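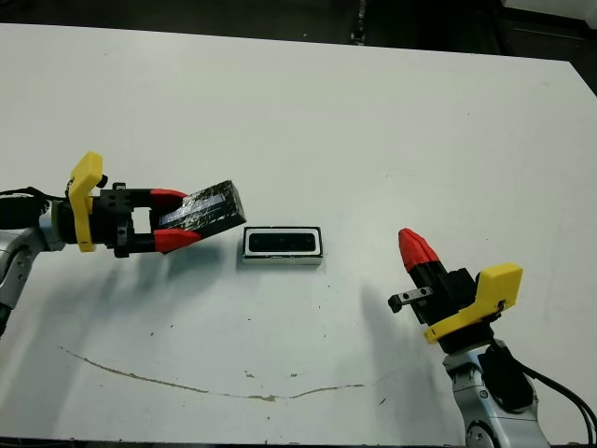 **Slide 1. Opening**

Good afternoon. My name is Inès Marty, and I am presenting on behalf of the motion software group at Garkano. The work was carried out with Séverine Picard and Innes McIver. Questions are welcome at the end; please hold them until slide 7.

**Slide 2. Scope**

- The talk covers the software between the perception output and the joint commands for a two-arm insertion task.
- Hardware design is outside the scope. Colette Royer's team will address it in the March session.
- The task is stated simply: one arm holds a rectangular block, and the block must enter a slot in a holder that rests on the table.

(Pause. Let the audience read the diagram before continuing.)

**Slide 3. Why the block is difficult**

State that a glossy wrapped surface produces reflective streaks, and that these move with the viewpoint. Our first pose estimator, Fovarau 1, treated them as edges. The estimated tilt then jumped between successive images, and the planner followed each jump.

Explain the present approach. The estimator now starts from the known position of the fingertips and searches only for the outline of the block beyond them. Surface detail inside the outline is given a low weight. Marks on the table are handled by a mask built at startup, which must be rebuilt if the table is moved.

**Slide 4. Planner**

- The planner runs at 10 Hz. The joint controller runs at 500 Hz.
- Each plan has three phases: align, approach, insert.
- Tilt is corrected in the align phase only. If the tilt error rises again during approach, the plan is dropped and the arm returns to the align pose.
- The second arm is treated as a moving obstacle throughout, including when its gripper is empty. An earlier release ignored an idle arm. Innes found the fault in simulation.

Do not read the cost function aloud. Refer the audience to the handout.

**Slide 5. Contact**

The insert phase switches from position control to compliant control. The switch is made on predicted contact, one planning step ahead. Waiting for measured contact gave us a force peak that the gripper could not absorb without slip.

Acknowledge Apolline Gaillard for the slip detector. It is available in the Etska tool set under the same name as last year, although the settings file has changed format.

**Slide 6. Results**

We ran 500 trials in simulation, with the holder placed at random within reach of both arms. Insertion was completed in 400 of them. The remaining 100 were stopped by the software, most often in the align phase, where the outline of the block was partly hidden by the fingertips.

Make clear that these are simulation figures. The bench trials use the same code but have not been scored, and no rate should be quoted for them.

**Slide 7. Open items**

- Recovery after a stopped insertion still requires an operator.
- Holder pose is estimated once, before the align phase. It should be updated during approach.
- Logs from the two arms are joined by timestamp after the run. Séverine is preparing a shared clock.

Invite questions. If asked about release dates, refer to the project office.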